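Section 4: Setting up your Flillness sourdough crock for the first time

Okay, box open, packing paper all over the kitchen? Good. I wrote this part of the guide myself (Yayra, I run the Bernari shop with Heino Priedītis, who makes the crocks) so if something is unclear, blame me and write in.

4.1 Washing

1. Take out the lid, the crock and the little cork ring. The cork ring likes to hide in the bottom of the box, so shake everything!
2. Wash the crock and lid by hand with warm water and a drop of dish soap.
3. Leave the cork ring out of the water. Wipe it with a damp cloth and let it air dry.
4. Stand the crock upside down on a rack overnight.

Caution: Please don't pour boiling water into a cold crock. The glaze can craze, and I've done it twice.

4.2 Waking up the starter

Your sachet holds 10 grams of dried starter. You'll also need plain flour, a spoon, a kitchen scale and a bit of patience.

1. Set the crock on the scale and press zero.
2. Tip in the whole sachet.
3. Add 40 grams of lukewarm water and stir until the flakes go soft. Give them ten minutes or so, go make a coffee.
4. Stir in 40 grams of flour. It should look like thick pancake batter.
5. Fit the cork ring, set the lid on top and leave it somewhere out of drafts.
6. Next day, feed it with the same amounts of flour and water again. Keep going daily until it bubbles and rises between feeds.

Note: In a cool kitchen the first bubbles can take four or five days. Mine sulked for nearly a week last winter and then climbed right out of the crock – I still find bits of it on the toaster.

Caution: Never clamp or tape the lid. The gas has to get out. If you see pink or orange streaks, throw the starter away, wash everything and start over with the spare sachet.

4.3 Your first loaf

1. Scoop 200 grams of lively starter into your biggest bowl.
2. Add your flour and water from the recipe card. The full batch comes to 900 grams of dough before salt, which fits the Gittins tin nicely.
3. Put what's left in the crock back on its usual feeding.

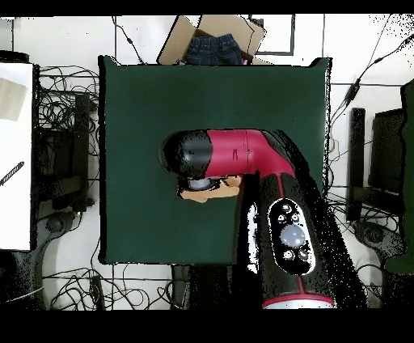 Skesdale, 21st September

A few changes since the last printing. The Gittins tin now comes without a lid, so cover your dough with a damp towel while it rises. The recipe card has also been redone in bigger type (thank you to everyone who complained, you were right!) and the rye version has moved to the back.

4.4 Going away

1. Feed the starter, wait an hour, then put the crock in the fridge with the lid resting on top.
2. When you're home, pour off any gray liquid and feed it twice before you bake.

Note: Replacement cork rings will be back in stock in October. Until then a folded square of clean cotton under the lid does the job.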